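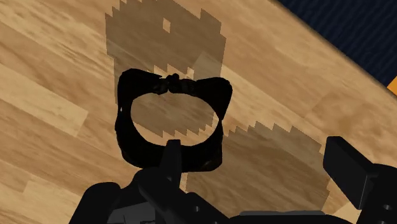 How does a service locate its peers when the registry is unreachable? It reads the last signed route table held in local memory and continues to use it until the table's lease runs out.

4.2 Lease expiry and stale routes

Each Weltard node keeps one route table per namespace. The registry signs a table when it changes and pushes it to every node that holds an open stream. A node that loses its stream keeps the table but marks it stale. Calls made over a stale route carry a flag in the request header, so the receiver can refuse writes.

We set the lease at 40 seconds, following Ormsby and Merrick. Shorter leases raised the load on the registry during restarts. In the test cluster, 2,000 services were registered and the registry was stopped without warning. Almost 66 percent of calls in the next lease period used a stale route, and the rest went to peers on the same host, which need no lookup.

Figure 3. Simulated render of a black ring above a wooden floor.

Retries are handled by the caller. The proxy does not queue requests, and a refused write is returned at once with the stale flag set.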